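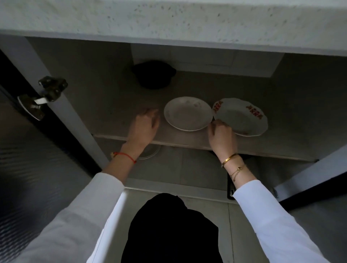
Home | Reviews | Kitchen | Workshop | Contact

Skandelora Imulell kitchen arm: setting up and looking after it

Jul 9, 2020

Print this page | E-mail to a friend

The Imulell is a single arm on a floor rail that takes crockery off a worktop and puts it in a base cupboard. Skandelora sells it as a kit. I have had mine since March and most of what follows is about getting it working and keeping it working, as the sales page covers the rest.

Fitting the rail is an afternoon's job. It screws to the floor in front of the units and has to be parallel with them to within a few millimetres. My floor runs downhill towards the back door, so I used the packing strips supplied and then bought more. The instructions say to check the level at both ends. Check the middle as well. Mine sagged there and the arm slowed down every time it passed.

Teaching the cupboard takes longer. You empty the shelf, run the arm through its reach test with the doors fully open, then put things back by hand one at a time and confirm each on the handset. It wants the plates at the front of the shelf and anything tall or heavy at the back. Plain round plates are learned on the first or second go. Plates with a wavy rim are harder, and mine took eight attempts before the handset stopped asking. Patterned ones were no trouble unless the edge was wavy too. Plates must not overlap when you save a position. If they do, it accepts the pair as one object and you have to delete it and start again.

Glass lids are a weak point. The sensor sees the knob and not much else. I leave them out of the arm's area and put them away myself.

Doors need to open all the way and stay there. If your hinges are stiff or dirty, clean them before you start. A door that creeps shut by two or three centimetres will stop the cycle, and the error message only says "path".

Maintenance is light. The rail wants wiping once a week and the wrist joint needs a dab of the grease in the box every month or so. The finger pads are the part that wears. I am on my third set – they go shiny and then plates start to slip. Skandelora's own pads are dear. The Edet ones fit, cost less and have lasted some four weeks longer, though they are a little thicker and you must run the grip setting again after changing them.

I had one repair. The cable behind the elbow rubbed through where it passes the cover. Hesa, who handle the spares, sent a new one with a longer sleeve and it went in with a small screwdriver. The connector is awkward to reach, so take the cover right off.

Good: quiet, gentle with plain plates, parts are easy to get.
Bad: slow to teach, poor with glass, vague error messages.

I would buy it again for a kitchen with plain crockery and a flat floor. With mixed old plates, allow a weekend for the teaching.

8 comments | 4 shares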